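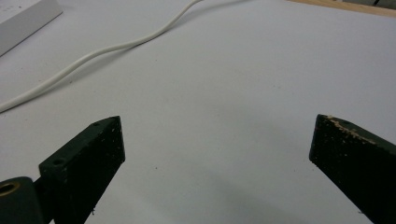

Notebook, Drurnby bench, April, started 7.40 am with a tea

Back on the cable job. For anyone picking this book up after me: we're trying to get the arm to do the coil-and-clip work that the packing bench does by hand at the moment, and the way we teach it is to do the job ourselves with the hand grippers on, over and over. The count stood at 1,384 good takes when I shut the lid last night. Target is 2,240 before Nurico will run the next training for us, so no lie-ins for a bit.

Clodagh B. and Dolores did the takes this morning. Dolores has been coiling leads at Scanlon for longer than I've been able to drive, and she's miles better at it than the rest of us (I've given up pretending mine are worth keeping!). She does a little roll of the wrist just before the clip goes on, so the lead lies flat and doesn't spring back at you. I asked her to slow down so I could write it up properly and she couldn't do it slowly. Fell apart completely, we both got the giggles. So the note in the method sheet now says "do it at your own speed", and I've crossed out my old line about pausing between moves.

Settings: left everything as it was. Finger opening same as before. Baltasar wants to try a softer pad on the inner faces, and I said fine but after this batch, or we'll have two sorts of takes mixed up together and I'll be the one sorting them.

Wipe the fingers down at every tea break please, and the bench too. Check the threaded inserts while you're there.

11.15. Long chat over the second brew, and I want it written down while it's fresh. Clodagh B. asked straight out what happens to the packing bench once the arm can do it. Þórey came over and gave her what she knows: the arm goes in for the plain white leads only, the mixed orders stay by hand, and the four on the bench move round between packing, checking and minding the arm. Dolores said minding a machine is a colder job than it sounds, you stand there and your hands have nothing to do, and she'd had enough of that at Broslow. I hadn't thought of it that way. She also said her thumbs would be glad of it by the afternoon, so it's a bit of both.

The thing that bothered them most was the takes themselves. If it's Dolores's wrist the arm ends up copying, does she get anything for it? Þórey didn't have an answer and said so, which went down better than waffle would have. At the moment recording is paid at the ordinary bench rate. She's taking it up with the office, and I've said I'll keep a proper tally of who did which takes, going back to the first one. Should have been doing that anyway, to be fair.

2.30 pm. Clodagh Coughlan on after lunch, her first go. Squeezed too hard to begin with, same as everyone does, then got the feel of it. Binned 3 takes where the clip pinged off, kept the rest.

To do:
Tally sheet by name (me)
Ask Nurico if they want left-handed takes kept apart, Clodagh C. is a leftie
Second stool for the bench, Dolores has asked twice now
Chase Þórey on the rate, gently
Pads: Baltasar to leave the new ones in my tray, not on the grippers!!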